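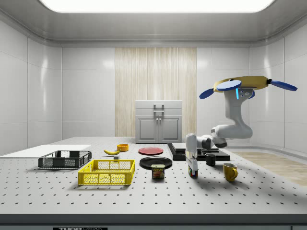
*Simulated table, arm lowered between the SPAM can and the black mug.*

Data card for the Tedell returns-bench set, January 20, 2018. It holds 490 rendered episodes across 14 table layouts, made by Trastis to plan an arm for the Kinix packing floor.

The pitch says the arm will "free up" the bench crew. We have our doubts. A clean render says little about a late shift, and the job left over — clearing jams, refilling crates — pays less under the current grades.

## Views

- `wide`: whole table, arm, plates and mugs
- `close`: arm and crates on the perforated top

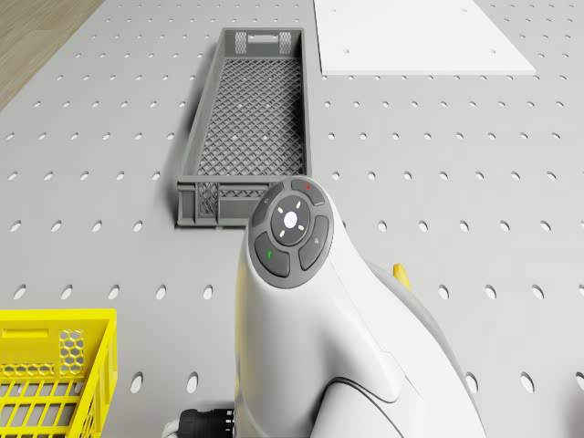
## Known gaps

- No people in any episode.
- 41 episodes have bad grasp labels; filter them out.
- Sasaki's cycle times leave out resets. Don't use them to set staffing.
- Bench crew review is due in March.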